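Catalogue > Surface Protection > Ribbed Padding > Trevgate R Series

Last updated: 2003-02-01

Trevgate R Series ribbed padding

The R Series is a closed-cell padding supplied in blocks and in sheet form for facing hard surfaces that are knocked or leaned on in daily use. Typical positions are bench ends, door edges, loading bay posts, trolley bumpers and the inside faces of storage racks. It is made at our Renness works and sold direct or through stockists.

Construction

Each block has a single-density core with a moulded skin. The skin is formed in the same operation as the core and cannot be peeled away from it. There is no separate cover to replace. The ribbed face is the working face. The plain face takes the adhesive or the backing strip.

Standard thickness is 15 mm. Sheets are 400 mm wide and are supplied in lengths up to 5 m. Blocks are cut to order from thicker stock and should be specified by length, width and depth, in that order. Cut ends are left unsealed unless sealing is asked for on the order. Sealed ends add 5 working days to delivery.

Colours are blue, grey and black. Blue is held in stock. Grey and black are made in batches and the delivery time will be confirmed when the order is placed.

Surface wear

Fine ridges spread light contact over the face and reduce drag when an object slides along it. Ridged padding in service picks up scuffs and lighter patches where contact is repeated. Marking of this kind is confined to the skin and does not call for replacement. Replace the block if the skin is split, if the core can be seen, or if the face stays dented overnight with the load removed.

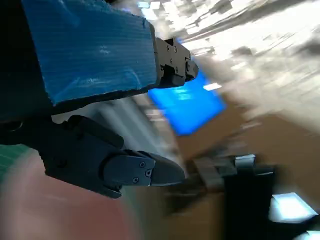
MacDonald reports from a packing hall that the ribs should run along the line of travel, as blocks fitted with the ribs across it wore through in nearly half the time. We agree with this for sliding contact. Where the contact is square on, rib direction makes no measurable difference and the block may be fitted either way round.

Fixing

Adhesive fixing is suitable for flat painted metal, sealed timber and smooth masonry. Clean the surface with a solvent wipe and allow it to dry. Apply Jernov contact adhesive to both faces, wait until touch dry, then press the block home from one end. Do not load the padding for 14 hours.

Mechanical fixing is by backing strip. The strip is screwed to the structure and the block is pushed on to it. End caps are advised wherever people or goods pass the end of a run. Do not drive screws through the ribbed face.

Cleaning

Use warm water and a mild detergent with a soft brush, working along the ribs. Petrol, white spirit and strong bleach will dull the skin and should be kept off it. Steam cleaning is not permitted.

Ordering

Quote series, form, size, colour and end finish. Prices are in the January list. Carriage is charged at cost on sheets over 400 mm long, and cut blocks are not returnable.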